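Week 3 handout: Household robots and the rules people claim to follow
Module tutor: Meron Tilahun

Read this before the seminar. The set text is the Prendville code of practice for domestic service robots, sections 1 to 6. You will notice that it is long on principle and short on washing machines.

1. What a standard is good for

A standard tells you what a maker has promised to check. It does not tell you that the checking was any good. The Prendville code asks for a "suitable assessment of the home environment" and leaves it there. Suitable to whom? Wovetti's assessment form runs to 200 questions, and most of them can be ticked from a desk. I would trust a short form filled in on the spot by someone who had to bend down and look.

Be wary, too, of the word "compliant" in sales material. Ask which clause, which version, and who signed.

2. Doors, drums and standing room

Laundry is the usual showpiece, so we will use it as our running case. The code treats an appliance door as part of the appliance. For our purposes it is better treated as an obstacle that moves. A front loader with its round door swung right back takes up floor that was free when the map was made, and a two-legged machine has to stand directly in front of the drum to be of any use.

Points to raise against any risk assessment:

Was clearance measured with the door open or shut?
Where do the feet go, and is there a way to step back without turning?
Is anything kept on top of the washer, such as a basket of washing, that a raised arm could knock?
Do cables near the arm stay clear of the door through the whole reach?
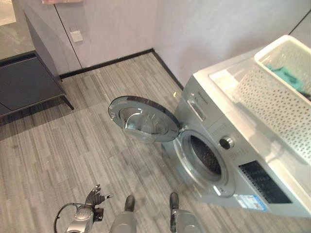
3. Who may be in the room

Section 4 says bystanders should be "kept informed". Pacita Ocampo's reading, which you will find in the course pack, is that this means a spoken warning before each arm movement. I think she is being generous. As drafted, a leaflet through the letterbox would do.

Mamo's house rules are stricter -- no one within arm's reach while the hand is working, and a stop button held by a person who has no other job. That last part is the first thing to go when a team is short of staff, so look for it in the records and not in the policy.

4. For the seminar

Bring one page on the following. The Sarnuven guidance allows a fresh assessment to be skipped if the room is "substantially unchanged". Decide whether an open appliance door is a change, and defend your answer using the wording of the code. Appeals to common sense will be marked down; common sense is what the drafters relied on too.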